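Informe de avance al fondo de mejora de locales Casska
Proyecto: revisión y puesta a punto de las ventanas del local de Piltside
Entidad responsable: asociación Grarkix
Fecha del informe: martes 9 de octubre

1. Objeto del informe

Este informe recoge lo hecho en el local de Piltside desde la firma del convenio, lo que queda por hacer y el estado del gasto. Sigue el orden de la memoria presentada con la solicitud. Los presupuestos y las facturas van en el anexo contable, que se envía por separado.

El convenio cubre tres partidas: limpieza de vidrios y marcos, revisión de manillas y herrajes, y sustitución de juntas donde haga falta. La persiana de la entrada quedó fuera a petición del fondo y no se trata aquí.

2. Situación de partida

El local tiene 12 ventanas. Las de la planta baja son grandes, de marco oscuro, y dan al patio. Las de la parte trasera son más pequeñas, abatibles y están colocadas altas en la pared, de modo que para llegar a la parte superior hay que estirar el brazo o subirse a algo. En el invierno pasado se recogieron quejas por corrientes de aire en la sala principal y por condensación en las ventanas altas. En enero hubo que cerrar la sala de lectura durante varias tardes por el frío.

Antes de empezar se hizo una ficha por ventana. En cada ficha se anota el tipo de apertura, el estado de la manilla, si el cierre ajusta, el estado de la junta y si el vidrio tiene marcas. Las fichas se rellenaron a lápiz y después se pasaron a una hoja de cálculo, que es la que se usa para el seguimiento. Tres fichas tuvieron que repetirse porque la numeración del plano antiguo no coincidía con la de las puertas.

3. Trabajos realizados

3.1. Limpieza

La limpieza se ha hecho primero por dentro. Se empezó por los vidrios grandes de la planta baja, que acumulaban marcas y restos de cinta adhesiva de los carteles. El producto previsto en la memoria dejaba velo y se cambió por agua con un poco de jabón neutro y paño seco. El resultado es aceptable, aunque en algunos paños siguen quedando rastros que solo se ven con el cielo claro detrás. Se dará una segunda pasada cuando termine la revisión de herrajes, para no limpiar dos veces lo que luego se vuelve a tocar.
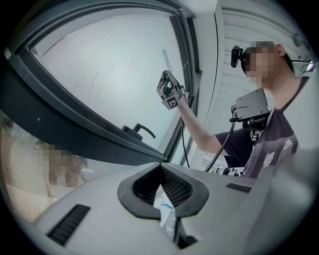
La limpieza exterior está pendiente en toda la fachada trasera. En la planta baja puede hacerse desde el patio sin medios especiales. En la parte alta hace falta una escalera estable y una segunda persona, y se ha preferido agruparla en una sola jornada.

3.2. Manillas y herrajes

Todas las manillas son de palanca. Se han abierto y cerrado una por una, y se ha comprobado el recorrido completo en las dos posiciones cuando la ventana lo permite. La mayoría necesitaba únicamente apretar los tornillos de la base y una gota de lubricante en el mecanismo. En dos ventanas de la sala principal la palanca llegaba al tope sin que el cierre entrara del todo, y se ha ajustado el punto de cierre con la llave del fabricante de herrajes, Reuter.

Hay una manilla que sigue dura. Se ha desmontado, se ha limpiado y se ha vuelto a montar, y el problema continúa. Se propone sustituirla. El repuesto tiene un precio bajo, pero el proveedor da un plazo de 15 días.

3.3. Ventanas altas

Es la parte que lleva más retraso. Al abrir las hojas se vio que en el hueco inferior se acumula polvo y que el carril recoge agua cuando hay condensación. La limpieza del hueco se hace con un paño pequeño y un cepillo estrecho, y hay que sujetar la hoja mientras se trabaja. Es incómodo y lento. El cálculo inicial daba el mismo tiempo a una ventana alta que a una baja, y no se corresponde con la realidad.

También se está revisando la parte superior de cada hoja, donde la suciedad es más difícil de ver desde el suelo. El orden que mejor ha funcionado es abrir, limpiar arriba, limpiar el vidrio, bajar al hueco y secar el carril al final. Cuando se ha hecho al revés ha habido que repetir la parte baja.

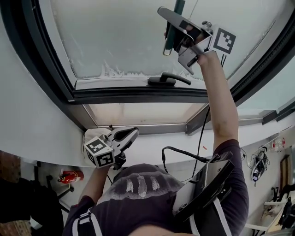

Las juntas de estas ventanas se revisan en la misma visita. Se pasa el dedo por todo el perímetro y se marca en la ficha el tramo endurecido o suelto. Por ahora no se ha cambiado ninguna. Se espera a tener la lista completa para hacer un solo pedido por metros y evitar dos portes.

4. Gasto

A la fecha de este informe se han gastado 324 euros en material: paños, cepillos, lubricante, tornillería y la llave de ajuste. Quedan comprometidos unos 701 euros para juntas, la manilla de repuesto y el alquiler de la escalera. No hay gasto de personal con cargo al fondo. La partida de productos de limpieza ha salido más baja de lo previsto por el cambio de producto, y se solicita autorización para pasar el remanente a la partida de juntas.

5. Incidencias

El cierre de la sala durante los trabajos ha obligado a mover dos actividades de la tarde. Se avisó con un cartel en la entrada y por correo, y el segundo aviso salió tarde. Para la siguiente fase el calendario se colgará al comienzo del mes.

Se ha detectado también una mancha en la pared, bajo una de las ventanas del pasillo. No se sabe si viene de la propia ventana o de la bajante. No entra en el convenio, pero se ha dejado anotada en la ficha y se ha comunicado a la propiedad del edificio.

6. Trabajo pendiente

Quedan por hacer la limpieza exterior de la fachada trasera, la revisión de las ventanas altas que faltan, el pedido y la colocación de juntas y el cambio de la manilla dura. La segunda pasada de los vidrios de la planta baja irá después de todo lo anterior.

Las juntas deben colocarse con el marco seco, y por eso se quiere terminar antes de que empiece la condensación fuerte. Si el pedido se retrasa, se colocarán primero las de la sala de lectura, que es la estancia con más quejas, y el pasillo quedará para el final.

Tras el cierre de los trabajos se comprobará el ajuste de todas las ventanas una vez más, con la misma ficha del principio, para poder comparar. Esa comparación se adjuntará al informe final. En enero se repetirá la comprobación en la sala de lectura, ya con la calefacción en marcha.

7. Solicitudes al fondo

Se pide respuesta sobre dos puntos. El primero es el traspaso del remanente de productos de limpieza a la partida de juntas. El segundo es la conformidad con la sustitución de la manilla, que no figuraba en la memoria porque entonces se creía reparable. El pedido al proveedor se hará cuando llegue la conformidad por escrito.

Anexos: fichas de ventana, plano con la numeración corregida, relación de gastos.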